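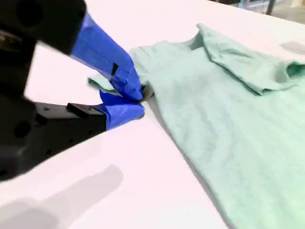
Taped fingertips at the sleeve, mint shirt.

Notebook, Famano two-arm kit review
2025-03-21, KMS

Continuing the evaluation of the Famano kit for Sunetcombe. Today was setup checks and short-sleeve folding only. No long runs.

Fingertips first. The molded tips are too slick for thin jersey. Pasichnyk (the reseller) lists a rubber sleeve as an extra and we have not ordered it. Tape wrap works as a stopgap, but the loose corners need pressing down before each session and the wrap adds thickness at the tip, so the closed position has to be set again every time the tape is changed. I lost most of an hour to this before checking the gripper zero. Note for whoever does this next: wrap, close, zero, then load the policy. If the order is wrong the gripper stalls against itself and the servo goes into overload protect.

Supply voltage at the bus held steady under load. Cable routing is still poor. The kit manual shows the wrist camera cable tied at the second bracket, which leaves too little slack when the arm is at full reach. I moved the tie point back one bracket on both sides. The manual should be corrected and I will put that in the report to Pasichnyk.

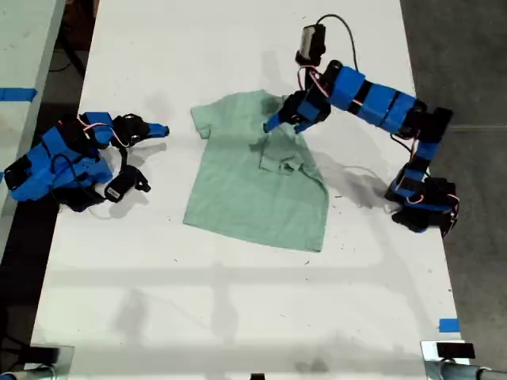

Reach is adequate for an adult T-shirt as long as the collar is placed on the center line between the bases. With the shirt shifted toward one side, the far arm works close to its limit and the elbow servo gets noisy. The quote includes longer forearm brackets as an option. I would not buy them yet – more length means more sag at the wrist, and sag is already the largest error we have in the vertical.

Contact height: the table is not flat enough for a fixed value. I now use one offset per quadrant, stored in the session config under table_z. The Grasenura software accepts this but does not show it in the interface, so it has to be edited by hand. Restart the controller after editing. A reload alone keeps the old values.

Data so far: 1286 episodes in the shared folder, of which 231 are marked for exclusion (mostly dropped frames on the left wrist camera, a few with the operator's leader arm out of calibration). The supplier's guide suggests 400 clean episodes per garment type. That may hold for towels. For shirts with a sleeve tuck I don't believe it, and I would plan on 4000 if the budget for operator time allows.

Lighting: shadows from the overhead frame fall across the work area and change with the lamp position. Lamp stands should be marked on the floor and left alone. Camera exposure is to be locked, which the kit supports through the config file only.

Open items
– Ask Pasichnyk for the price of the rubber sleeves and whether they fit both fingers.
– Wipe the table before recording, specks are visible in the top view.
– Swap left wrist camera cable with the spare and see if the dropped frames follow the cable or the port.
– Service terms: the quote covers servo replacement until August, wording on gears is unclear. Get it in writing.

Recommendation stays at "extend trial". Hardware is acceptable for the price, documentation is not.

Khrystyna-Mariia Savchuk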